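## 3. Study Design and Methods

### 3.1 Setting and participants

The study was carried out in the Kolcombe district, where a home cooking program had been running through the Udgate health center since April of the year before enrollment. Adults were eligible if they prepared at least one meal a day in their own kitchen, had lived at the same address for a year or more, and were not following a diet prescribed by a physician. People who worked in commercial kitchens were excluded, as their eating patterns on work days could not be separated from tasting and staff meals.

Of 637 adults who returned the screening form, 400 met the criteria and were enrolled. A subgroup of 161 agreed to keep a weighed food record in addition to the recall interviews. The subgroup was older than the full sample and contained a larger share of households with two adults and no children. Results for weighed intake are therefore reported separately and are not pooled with the recall data.

### 3.2 Dietary assessment

Intake was assessed with a repeated 24-hour recall given by telephone. Interviewers asked first for a plain list of everything eaten or drunk, then for times and places, then for cooking method and amounts. Fats used in cooking were asked about as a separate item. In pilot interviews, oil and clarified butter added at the end of cooking were often left out of the first list and recovered only when the interviewer asked what went into the pan last.

Spices were recorded by name and by the unit the cook used (pinch, teaspoon, handful of leaves). These units were converted to grams with a table built for this study. The table was compiled by Yi-an Ra from repeated weighings of dry spices measured out by cooks in the district. Turmeric, cumin, coriander seed, and black pepper had the most stable conversions. Fresh ginger had the least stable conversion, and its values should be read as ordinal. A household that reported "a thumb" of ginger was assigned the median weight of peeled pieces described that way by the cooks in the conversion exercise.

Mixed dishes were broken down into ingredients whenever the respondent had cooked the dish. When another member of the household had cooked, the interviewer asked to speak with that person. If this was not possible, a standard recipe was assigned from the study recipe file. Dishes assigned in this way carry a flag in the data set, and all main models were run with and without them.

### 3.3 Meal classification

Meals were coded on two axes. The first was the share of energy from ingredients bought raw or dried and cooked at home. The second was the number of distinct plant foods in the meal, with spices left out of the count. We considered including spices, as some dietary diversity scores do, but in this sample a single spice blend could raise the score more than the vegetables in the dish, and the score then tracked the blend instead of the meal.

Legumes were coded as plant foods whether whole, split, or ground into flour. Pickles and chutneys were coded by their main ingredient if eaten in an amount above one tablespoon and were otherwise ignored. Tea with milk was coded as a drink, and its milk and sugar were added to the daily totals but not to any meal.

Two coders worked independently on a shared batch of records before dividing the rest. Most disagreements concerned leftovers. A dish cooked on one day and eaten on the next was at first coded as home cooked by one coder and as ready to eat by the other. The rule adopted was that the place and manner of original cooking determine the code, regardless of when the food is eaten. Records coded before the rule was adopted were recoded.

### 3.4 Weighed records

Participants in the weighed subgroup were given a kitchen scale, a printed log, and a set of light containers with the empty weight marked on the lid. They were asked to weigh raw ingredients before cooking, the finished dish after cooking, and each serving. Plate waste was weighed in the same container. Loss of water during cooking was calculated from the difference between raw and finished weight, with an allowance for added water where the log gave one.

The scales were of two types. The Tak scale has a flat glass top and reads to one gram. The Esau scale has a removable bowl and reads to two grams. Assignment was by order of enrollment and was not randomized. Before being handed out, each scale was checked against reference weights on a level surface, and any unit that drifted between the first and last reading was withheld. The same check was repeated when the scales came back. Scale type was entered as a covariate in all models of weighed intake.

For very small amounts, neither scale was adequate. Participants were told to log salt, asafetida, and ground spices by spoon measure, and these entries were converted with the table described in Section 3.2. The sodium estimates in the weighed subgroup thus depend partly on the same conversions as the recall data, and agreement between the two methods on sodium should not be taken as independent support for either. 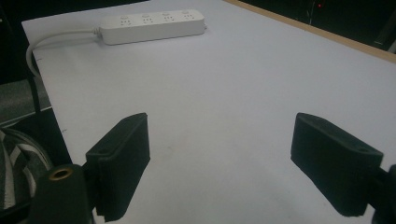 **Figure 1.** White tabletop with a four-outlet power strip.

### 3.5 Outcome measures

Three outcomes were specified before data collection: self-rated energy during the day, self-rated digestive comfort, and fasting glucose. The two rated items used a nine-point scale, with the end points labeled in words and the points between left unlabeled. Ratings were collected at the end of each recall interview, after the food questions, so that the respondent would not shape the account of meals to match a rating already given.

Fasting glucose was measured at the Udgate center at the start and end of the follow-up period. Participants who reported eating or drinking anything other than water that morning were given a new appointment. Body weight was recorded at the same visits, in indoor clothing without shoes. Changes in weight were treated as a possible mediator and were left out of the primary models.

### 3.6 Statistical analysis

Associations between home cooking share and the rated outcomes were estimated with mixed linear models, with a random intercept for each participant. Age, sex, household size, and reported hours of physical work were included as fixed effects. Plant food count was entered first alone and then together with home cooking share, as the two measures were correlated at the level of the single meal. Glucose at follow-up was modeled with baseline glucose as a covariate.

Missing recalls were not imputed. Participants with only one completed recall were kept in the descriptive tables and dropped from the models. Nearly 9 percent of scheduled recalls were missed, most often during weeks with family events or travel. Meals eaten during such weeks are likely to be larger and richer than usual, and the remaining recalls may understate intake of sweets and fried foods.

The analysis plan was fixed on 2020-01-09, before the glucose results were released to the authors. One later change was made. The plan called for a separate model of evening meals eaten after a set hour, but meal times were reported too coarsely for the cutoff to be applied, and that model was replaced with a comparison of the first and last meals of the day.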